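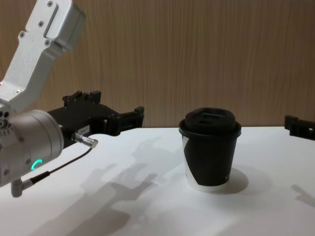 一杯外带咖啡和一张白桌子

搬进来三个月了,我终于可以坐下来,好好写一写这张白桌子。说是写桌子,其实多半是写咖啡,写桌上那只黑纸杯配黑盖子的咖啡,还有桌子后面那一整片浅棕色的木纹墙板。喜欢看装修前后对比的朋友可能要失望了,我这个人做事慢,写东西也慢,您就当是陪我喝一杯吧。

先说墙板。当初看房的时候是三月,天阴阴的,别的什么我都没记住,就记住了这面墙。木纹是竖着走的,一条一条很细,远看几乎是一整块颜色,凑近了才看得出深浅。陪我一起去的Jolán Bárány当场就说太暗了,劝我刷成白的。我嘴上答应着,心里已经在想桌子要怎么摆了。后来她每次来都要问一句“还没刷啊”,我就给她倒水,把话岔开。

桌子是在Lernby买的。我原本想要一张深色的,跟墙板靠得近一些,在店里转了大半个下午,两张深色的都坐下来试过,总觉得胳膊放上去心里就沉。最后定了白的。送货那天我还有点后悔,怕太素,像办公室。等真正靠着木纹墙摆好,我站在门口看了好一会儿,觉得是对的!白的把墙衬得暖了,墙又让白的不那么冷。差不多的话店员也说过,我当时以为她只是想早点下班。

白桌面有白桌面的麻烦。咖啡渍是头一件,笔印是第二件,还有一种灰灰的、不知道从哪里来的印子,专门长在手腕搁着的地方。我试过好几种办法,最后留下来的就是温水加一点点洗洁精,软布拧干了擦,再用干布过一遍。顽固一点的,小苏打调成糊,敷上几分钟,轻轻抹掉就行。千万别用那种粗的百洁布,我母亲家的餐桌就是这么擦花的,她到现在还不承认。

再说咖啡。楼下转角有家小店叫Givell,门脸窄得很,早上要是排了4个人,队尾就到街上去了。他们家的外带杯就是这种黑色的,盖子也是黑的,第一次拿在手里我还觉得有点严肃,像是要去开会。喝惯了倒觉得好看,摆在白桌子上,远远一眼就找得到。对我这种常常忘记杯子放在哪儿的人来说,实在是贴心。

我一般点拿铁,天热了换美式。Carys Foulkes总说我舍近求远,家里明明有壶有豆子,干吗还要下楼买。她说得也没错。我柜子里那包Sayce的豆子开了封,喝得很慢,早就没什么香气了。可是下楼这一趟对我来说是有用的,走几步路,跟店里的人说声早,回来的时候人才算真正醒了。有一回我偷懒,在家自己冲,结果穿着睡衣坐到中午,一个字都没写出来。

杯子放在哪里也有讲究(我知道,这话听起来很啰嗦)。我习惯放右手边,离桌沿远一点。从前住的地方桌子小,电脑一摆,杯子只能贴着边,我一个转身就能碰翻,一块浅灰地毯就是这么断送的。现在桌面宽裕了,反倒养成了好习惯,喝完一口,顺手往里推一推。盖子也不再提前掀开了,慢慢喝,凉得也慢些。

桌上要不要添点别的东西,我犹豫了很久。买过一盏台灯,退了。朋友送过一只陶罐,很漂亮,摆了两天又收进了书架。我现在的办法是每天晚上睡前把桌面清掉,书归书,纸归纸,充电线卷起来塞进抽屉。做起来用不了几分钟,第二天端着咖啡过来坐下,心情会好很多。当然也有做不到的时候,上个星期赶稿子,纸摞得到处都是,我干脆抱着电脑去厨房写了。

有读者留言问墙板要怎么打理。我只用干的软掸子顺着木纹从上往下掸,碰到手印就用微湿的布擦一下,马上擦干。打蜡我没试过,不敢乱说,有经验的朋友请在下面教教我。

下一篇想写写窗帘,料子还没选好,样布寄来大约100块,铺了一床,我看得眼都花了。Jolán说周末过来帮我挑,我猜她进门头一句还是要问墙刷了没有。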